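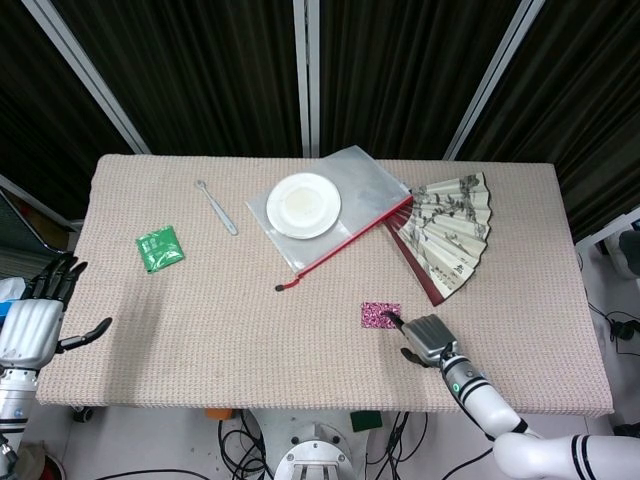

About Stelosari

Stelosari tests robot arms and hands on everyday objects for companies that build them. Mahnaz Jafarzadeh started the lab in Clitcombe, and we now run 30 test tables across two floors.

How we work

Every table follows the same written rules, which we call the Warnel rules after the building we started in. The main ones:

Objects are spread out on a cloth before a session begins. A plate, a spoon or a folding fan can all be on the same table.
Only the operator on shift may clear a stop.
Nobody reaches over the table while the arms are powered.
Arms are checked every 70 hours of use – sooner if a hand has been changed.
Failed attempts stay in the record.

The rules run to 49 points and are reviewed each March. Staff can propose a change at any time, and two operators have to try it before it goes in.

Visits

Clients may watch from the Lebrun Street side, up to three people at a time. Please write to the front desk first.

Page updated 1/30/25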